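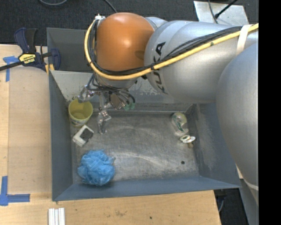
Re: [tellby-swap] Metal bins, paint or leave alone?

From: Marleny Apaza
To: tellby-swap
Date: 12/17/24
Message 516 in archive

This site uses cookies to remember your login and archive settings. By continuing to browse you accept our use of cookies. Accept / Manage preferences

Hi Kwabena, hi everybody,

I'm so glad you asked this, I've been going back and forth on the same thing all month! The photo is up top. That's my gray bin on the table with a yellow cup in it, and you can see pretty well what the bottom looks like. Bare metal, kind of brownish, scratches all over. The inside of the far wall has those chipped spots too, and one of the sides has pale scuffs on it.

Kwabena Sowah wrote:
> I took home four of the metal bins from the Clurkcombe sale and
> they are solid as anything but the insides are beat up. Scratches,
> bare spots, the works. My plan was picnic stuff in one (cups,
> plates) and garden things in the others. Do I strip and repaint, or
> just clean them and get on with my life? Kwesi says paint. My
> brother says leave it. Also does anybody know what to do about the
> noise? Every time I set a cup down in there it sounds like a
> dropped pan.
> Kwabena

OK, so my vote is leave the floor alone and touch up the walls if they bother you. I painted the floor of a different bin back in November (two coats, very proud of myself) and it started coming up as soon as I dragged a stack of flower pots across it. Then I had little flakes in everything. For garden things, who cares, but I would not want that in with my picnic cups. Bare metal you can at least wipe down and be done.

What I did with the gray one was just dish soap, hot water and a nylon scrubber, then a good dry with an old towel, and I mean dry, get the towel right down where the walls meet the floor. The cloudy patches did not come off and I've quit trying. Deepak Dixit told me at the last swap that he uses baking soda paste for those. Deepak, if you're reading, how long do you leave it on? I did ten minutes on one corner and I honestly couldn't tell you which corner it was anymore.

About the walls, if you do want to paint: mine is a sort of blue-gray, darker on the left side than on the far side, at least in the light I have, and matching it drove me nuts. I brought home a can from Loureiro, shade 405, and it went on much too green. I ended up using it on the mailbox post. So take the bin with you if you can, or else pick a color that isn't trying to match and make it look like you meant it.

Now the noise! Yes!! It's awful. I cut a piece of that rubbery shelf liner to fit the floor, and it helps a lot. The walls on mine slope, so the floor is smaller than the top opening and I cut the first piece way too big – measure down inside. A dish towel works too, but it bunches up in the corners, and then the cups tip over. I use plastic cups for the picnic kit anyway, which don't clang as bad as the enamel ones.

One more thing on the cups. I used to stack mine, and they'd wedge together and I'd be standing at a park table yanking on them with everybody waiting for lemonade. Now I stand them side by side, right way up, with the napkins tucked in between. You fit fewer but you can grab one. The plates go along one wall on edge. It's not pretty, but it does travel okay in the back of the car.

Mawuli Quaye has one of the bigger bins and he was talking about putting felt feet on the bottom so it won't mark up a wood table. I should do that. I've been sliding mine around on a light wood table and I keep telling myself I'll lift it next time. Mawuli, did you glue them or are they the stick-on kind? The stick-on ones I bought at Tremik fell off my chairs inside a month.

Kwabena, if you decide four is too many, I'd take one off your hands. I can trade you a box of canning jars or the rest of that green paint, ha. I'll be at the next swap either way and I can bring the leftover shelf liner, there's plenty on the roll.

Marleny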